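Wanted: people who have had a picture, a match report or a whole page lifted (and one part-time person to help us check their stories)

Haltetti is a small newsletter on publishing, copyright and the people who would like you to forget about copyright. We have a paid post going and we are also after participants for a long piece of research. Both are set out on this page, because the last time we split them in two everyone read the wrong one.

What we are trying to find out

Every few months a large publisher announces that it takes the rights of independent writers and photographers very seriously. We have read a good many of these announcements. We would like to know what happens when one of those independents writes in with a link, a date and a request to be paid.

Our suspicion is that very little happens. A suspicion is no use to our readers, though, so we want the letters: the first complaint, the reply if there was one, the second complaint, and the invoice. We have 111 cases on our list so far, most of them sent in by readers, and we believe rather fewer of them than we would like to. Some are plainly theft. Some are two people standing next to each other at the same football match with the same lens. A few are from people who took the picture from somebody else in the first place and are cross about having it taken again. 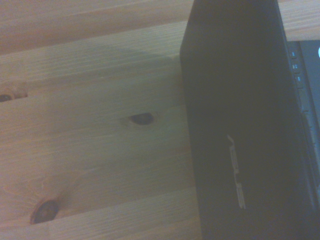

The post is for a case checker, 15 hours a week, for a fixed term ending in June. You would work from home or from our room above the Clindholm print shop, whichever you dislike less. You would take each claim, find the earliest copy of the disputed work you can, write to both sides and put together a plain account of one page or less. We are wary of anyone who says they can settle these things with a reverse image search. Searches miss things, dates on web pages get changed, and archives have holes in them exactly where you want them not to. Home workers will need a decent connection, and if yours depends on a tall black ASUS router standing on a bit of pine, we have no objection. You will be sending large files back and forth and we can't pay for an upgrade.

You should be able to show us:

That you have edited, subbed or fact-checked for a publication of any size, your own blog included.
That you can read a set of terms and conditions to the end and say in two sentences what it lets the publisher do.
That you have at some point told an editor a story did not stand up.
That you write a polite letter to people who have been rude to you.

A law degree is fine but will not get you moved up the pile. We have met the other kind of applicant too, who "lives and breathes media", and would ask that person to breathe a little less in the covering letter. 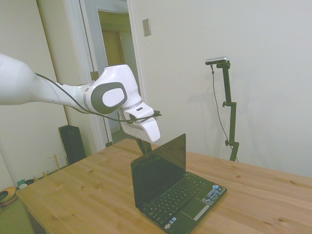 Haltetti, issue 13, page 2

What participants are asked to do

You can take part if you run a website, blog, fanzine or local news page and have found your work republished without permission. You can also take part if you have been accused of doing it. We mean this. Half of any such dispute is missing if only the injured party is asked, and we have had enough of reading stories built on one email and a screenshot.

You would send us copies of the letters and a link or a cutting showing both versions, then talk to one of us by phone for up to an hour. You may be asked for the original file. If you no longer have it, say so at the start. It does not rule you out, but finding out at the end has cost us a good deal of time.

We pay participants a flat fee for the call. It is the same whether your case turns out to be strong, weak or a misunderstanding, so there is no need to polish it. We will not write to the other side without asking you first, and we will not name you if you would prefer us not to. We can't promise the other side will be as careful.

Please don't come to us hoping we will get your money back. We have no powers at all. One contributor was paid after we printed the correspondence, and we still don't know whether we had anything to do with it.
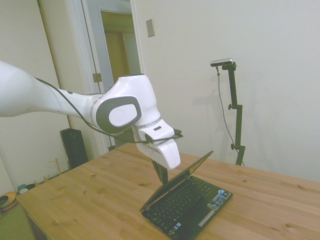
Section: Vacancies and Calls

Who is paying for this

A fair question, and one we would put to anybody else. The research money comes from Nisell, a fund set up by former newspaper staff, and the rest comes from subscriptions. Nisell sees the finished piece when readers do. It asked for an earlier look and we said no. The picture agency Gökçe offered to sponsor the calls in return for its name at the top, and we said no to that as well, as it appears in our list of cases, on both sides.

How to apply or take part

For the post, send a covering letter of one page and a list of things you have worked on. Attach a short note on any published correction you think was badly done, and say how you would have put it. No photograph of yourself, please.

To take part in the research, send a few lines saying what was taken, by whom, and whether you ever had an answer. Keep the attachments until we ask for them.

Both go to Muammer Duman, Cases Desk, Haltetti, care of the Clindholm print shop. Applications for the post close on March 30, 2021. The call for participants stays open until the job ends, or until we run out of fees.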